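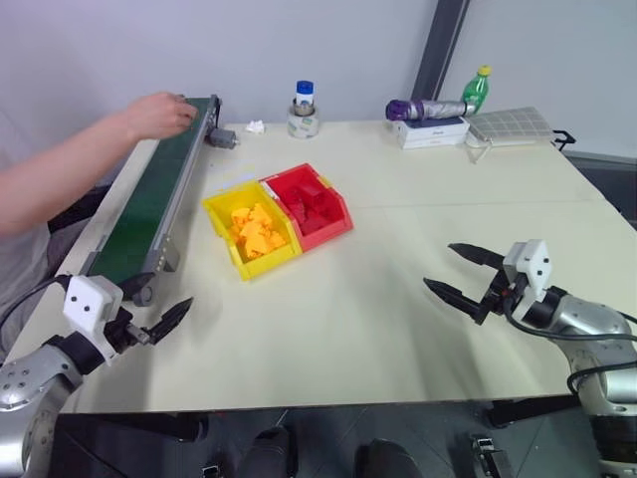 A tabletop conveyor with a green belt, and two stackable bins with pieces sorted by color.

The sorting bench
January 2021

Most workshops in Watbridge keep their small parts in jars. Clikmont went over to stackable plastic bins last April and has 200 of them on its shelves now, most bought secondhand.

On the table, 2 are enough. Yellow pieces go in the yellow bin, red in the red, and the bins sit side by side with the sloped lips toward the near edge. The lip is the useful part. A hand gets in without tipping anything, even when the bin above is in place.

The belt is narrow and takes up one side of the table. Packing tape stays at the back by the wall, along with the small bottles and whatever else has no shelf yet.

A full changeover of parts takes 17 minutes. Labels are still written by hand.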